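Workshop > Notebooks > Bindery and Paper Bench

February 14, 2019

Spent most of the day on the Todthorpe ledgers, and I'm happier with them than I was in November. The wheat paste from batch 104 has finally settled into something I can trust – smooth, no lumps after the second straining, and just thin enough to brush out on the long-fiber tissue without dragging it. I know I said the same of the last batch, but this one I really do like.

Ute Lindemann came by before lunch with the spine linings and we had a good long talk over the Baumgart press. She thinks I'm leaving the boards under too much weight, and she may well be right, as volume 39 came out with a faint ridge along the hinge. I've put it back between fresh blotters with the lighter brick and will look again tomorrow, trying very hard not to peek.

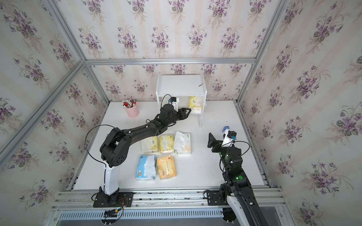

Violet paper, striped repeat, hung on three walls.

After that, the endpapers. I've always had a soft spot for old floral papers and would put them in every book if I were let, but the Todthorpe volumes want something plain, so it's the gray laid stock, cut with the grain running head to tail (please check this before folding, whoever picks up the pile – I got two wrong last time and only noticed once they'd curled). The offcuts are in the flat drawer and are good for guards.

Sewing on volume 40 is up to the sixth section. I switched to the thinner linen thread and the swell is much better, though it does like to knot if you wax it in a hurry.

Still to do: order more blotters, wash the paste brushes properly, ask Ute about the leather for the corners.

Contact the bench | © Memness Bindery | Back to top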